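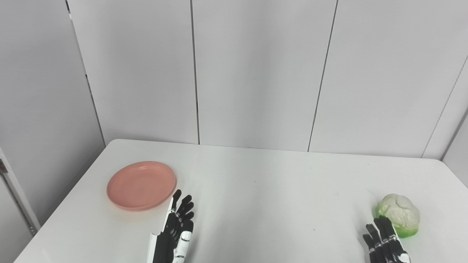

I have a theory that most families would get along better if they owned fewer good dishes. My mother had a set of china for twelve, white with a thin gold line, and in my whole childhood I can remember eating off it maybe four times. It lived in a cabinet in the dining room with its own little light. We ate everything else, which is to say every meal that mattered, off plastic. Give me a round pink plastic plate on a plain white table and I am perfectly happy, and I've reached the age where I'm willing to say so in front of guests.

I should back up. My mother moved to a one-bedroom place in Madcombe in March, and my brother and I spent most of that month trying to figure out where the china would go. He didn't want it. I didn't want it. My daughter, who is twenty-four and rents a room with a shelf in somebody else's kitchen, laughed out loud on the phone when I offered it to her. So it's in my hall closet, wrapped in newspaper, and every time I reach past it for the vacuum I feel like I'm letting down somebody's great-aunt.

Here's my opinion, then, and you can write in and yell at me about it. I think we should stop saving things for company. I mean the whole category — the dishes, the towels with the ribbon on the end, the soap shaped like a shell, the living room you're not supposed to sit in. Use it or pass it on. If it's too nice to use then it's too nice for your house, and there's a person out there who would love to have it.

I know what the other side says because I grew up with the other side. My mother's view is that a good set of dishes shows people you went to some trouble. You take them down and wash the dust off and your guests know they're worth a whole afternoon of your time. I do see that. When Ornella Farina had us over after my dad died, she put out her grandmother's soup bowls, and I cried into one of them, and I don't believe I would have cried the same way into a paper cup. So fine. There's a point there and I'm giving it to her.

But Ornella uses those bowls! That's the part my mother always skips. She has cereal in them. One has a chip the size of a fingernail and she just turns it so the chip faces her. They felt like something that night because they'd been handled for sixty years and smelled faintly of her kitchen, and the china with the gold line has never smelled like anything except cabinet.

My old neighbor Alcides Marinho went even further. When he turned seventy he took every "good" thing he owned and moved it to the front. Good shirts, good glasses, a bottle of brandy he'd been given when he left Oksanen, the flooring company, after a very long time on his knees. He drank the brandy with leftover pizza. He wore a blazer to take the trash out. I thought it was a bit much back then, and now I think about that blazer all the time.

What gets me is how much cupboard space we hand over to people who aren't coming. I grew up in a small house and it had one closet I wasn't allowed to open, full of linens for overnight guests. We had an overnight guest once. It was my uncle, and he slept on the couch in his coat because he'd missed his bus. He never even saw the linens! Meanwhile my brother and I were drying off with towels you could read through.

And the everyday stuff gets no respect at all, which bothers me nearly as much. A plastic plate gets dropped, stacked, put on the floor for the dog, taken out in the yard under a pile of corn. The kids can carry it. You don't flinch when a toddler picks it up. I did a lot of flinching as a young mother, on the few occasions I tried to do things nicely, and I wasn't good company for anyone while I was doing it. You can't listen to somebody's story about their divorce with one eye on the gravy boat.

Jayanthi Panicker, who I've known since our kids were in the same swim class, thinks I'm being unfair to ceremony. She keeps a set of steel dishes for festivals and she likes that they come out only then. The waiting is what makes it fun, she says, same as you don't play the holiday records in June. I've turned this over a lot and I think she's right about her dishes and I'm right about my mother's. Hers come out every single year, on schedule, and people get excited. That's a tradition. Four times in eighteen years is storage.

So that's my test now, if you want one. Has it been out in the past 2 years? If not, I put it on the table tonight and see how I feel about it. I did this with a cut-glass butter dish last week and it turns out — sorry, Mom — that I hate it. The lid is heavy and it slides. It went to the thrift store over in Dredwood the next morning and I hope some nice person is fighting with that lid right now.

The china is harder. I've told my mother I'm going to start using it, for toast, for grilled cheese, for whatever, and that some of it will break. There was a long silence. Then she asked if I'd bring her two of the dinner plates, since she's only got the plain ones over there and she has a friend who stops by around four for coffee cake.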